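Zovell on the new EP, van breakdowns and leaving the laptop at home

Caught the producer behind Zovell an hour before doors in Pamham. Soundcheck running over, tea going cold, support act still stuck on the motorway. We talked in the corridor.

First thing — the new EP, Lallel. Four tracks, out in May, and a lot slower than anything before it. "I was bored of drops," they say. "I'd write a build and know exactly what was coming. So I started taking the drums out. Then I took out more."

It began as 17 sketches, most made on trains. The label, Schnyder, wanted an album. "They were nice about it. But I only liked four of them. Why would I put out the other ones?"

The title is a word their gran used for humming while you wash up. Her voice is on the last track, recorded on a phone at the kitchen table. "She thinks it's too quiet. She's probaly right."
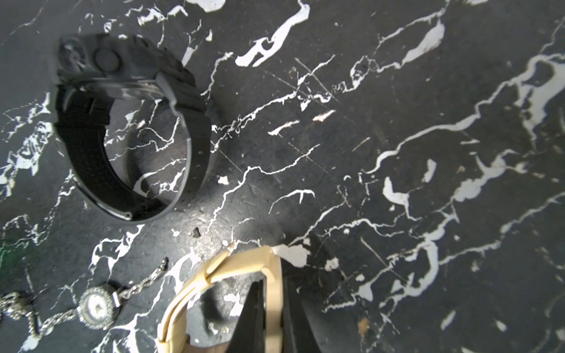 On to the live show. No laptop this time, just two samplers and an old tape echo that packs up when it gets too warm. Risky? "Yeah. It died in the second song last week. I played the rest dry and a lad came up after and said it was the best bit."

The rooms are smaller too. Tonight holds 200, and they like it that way — after a summer of festival tents they'd stopped being able to see anyone's face. "You play at 20 past three to people eating chips. It's fine. I like chips. But you can't do the quiet stuff."

And the van? Broke down twice in 10 days. They laugh, then don't. "Most of the fee's gone on that. People ask what gear I'm buying next and its a clutch."

Next up is a remix swap with friends, then some time off, maybe a go at singing. "Badly. With loads of echo on."

Someone shouts from the stage that the monitors are back. Interview over.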